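Support Home | Tickets | Downloads | Community | Sign in

Filed under: Grippers & Wrist Cameras > Soft Goods > Open questions

Ticket 2225: Ristura kit lets go of cloth partway through a lift

Hi all, me again! We've had the Ristura gripper kit on trial for a few weeks and mostly I like it a lot. Mounting was painless, the wrist camera came up first try, and the finger swap takes me less time than making coffee (I make slow coffee, but still). The trouble is fabric. Boxes and tins, no problem. Give it something floppy and it pinches, lifts a little way, and then the cloth slides out the bottom. Log says "grip lost" every time, code 74.

What I've tried so far:

- Updated Zatero to the July build. No change.
- Ran the finger zeroing twice, once cold in the morning and once after lunch.
- Raised the grip force from the default to 330. Better on thick stuff, worse on thin stuff, which I did not expect.
- Pointed the wrist up at the ceiling and checked the fingers for a bent mount, with the lights on.

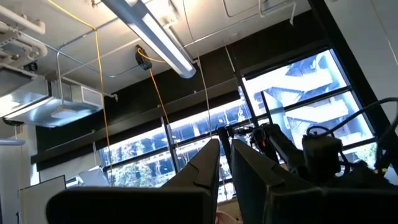
Fingers nearly closed, wrist tipped back for the mount check.

I can't see anything bent in there, but I'd love a second pair of eyes. There's a narrow gap left between the tips at that setting, and I don't know if that's normal for a commanded position that isn't fully shut. Pylyp thinks the camera exposure is being thrown off by the ceiling lights and windows whenever the wrist tips back, so the kit guesses wrong about where the cloth is. Could be! It would explain why mornings are worse for us. It wouldn't explain the slipping, though.

Side question while I'm here: does the side camera have to see the whole table? The setup guide says "clear view of the work area" and then moves on to cable ties. 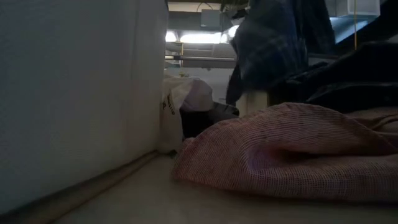
Lesia Harasym
Applications tech, Zhuravel trial bench

So the pink-red cloth is my worst offender. It's a loose weave, it bunches up into big folds, and the planner loves to go for the top of the hump, where there's only one layer to grab. When I pick the grasp point by hand and go for the thick roll along the bottom, I get a good lift roughly 69 percent of the time. On auto it's so much lower that I stopped keeping score.

The pale panel takes up the whole left side of that camera's view, too. Should I move the camera, or mask that part out in Zatero? I'd rather mask it, because moving it means redoing the calibration and Damir has only just finished that.

Reply from Benedetta Fabbri, Zinar support

Hi Lesia, thanks for all the detail. Please put the force back to default for now and turn on "layer search" under Grasp > Fabric. It's off in new installs. Masking the panel is fine, no recalibration needed. For the gap, could you command a full close with nothing between the tips and send me the position reading?

Lesia again

Layer search is on and wow, it goes for the folds now! Two drops before I had to pack up, both on the thin part. Full close reading is attached to the ticket. I've left force at default and masked the panel. Keeping this open until I've had a proper morning with it, and Pylyp wants to try it with the shades down.

Status: waiting on customer

Contact support | © Zinar | Back to top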